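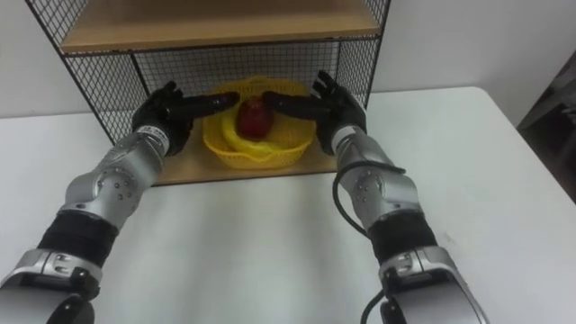
3.2 Does storage change what people eat?

The claim that fruit kept in plain sight gets eaten more often is repeated so widely that few authors still bother to test it. We are not convinced. Most of the support comes from short trials in office break rooms, where the fruit was free, the snacks were close by, and someone else did the shopping. A home kitchen is a different place. People there buy what they already plan to eat, and a household that sets out a full basket of fruit may simply be a household that likes fruit.

The Elgate survey is the study most often cited on this point. It followed 40 households over 14 weeks and reported a rise in fruit eaten after open storage was introduced. But intake was self-reported, and the diaries were collected by the same staff who had explained the purpose of the study. Monti raised this problem in her review of the Girard trial, which used a similar design and found a smaller effect -- one that vanished once weekly grocery spending was taken into account.

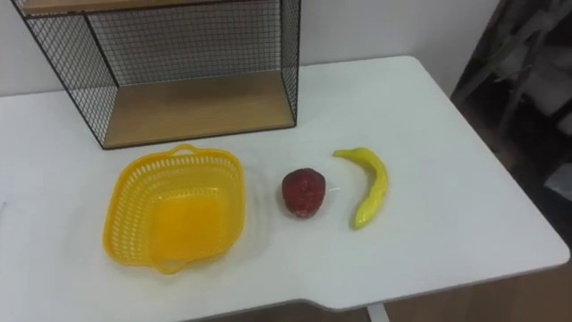 A second weakness is waste. Fruit that leaves the basket has not always been eaten. Only the Drarkar group weighed what was thrown out, and in their sample over 15 percent of the fruit recorded as "used" had gone into the trash. Bananas were the worst case. If the other studies missed waste on the same scale, much of the reported benefit could be bruised fruit and nothing more.

It is also hard to say what "open storage" means from one paper to the next. Bowls, hanging nets, baskets and shelf units are all lumped together, and the Drollia guidelines treat them as equal without giving a reason.
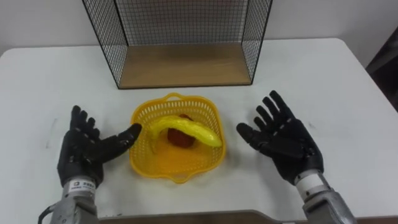 Figure 3. Open-fronted wire mesh unit with a wooden base panel, on a white tabletop.

Until the term is used in one way, pooling these results seems unwise to us. We therefore report the home studies separately and leave the break room trials out of the main estimate.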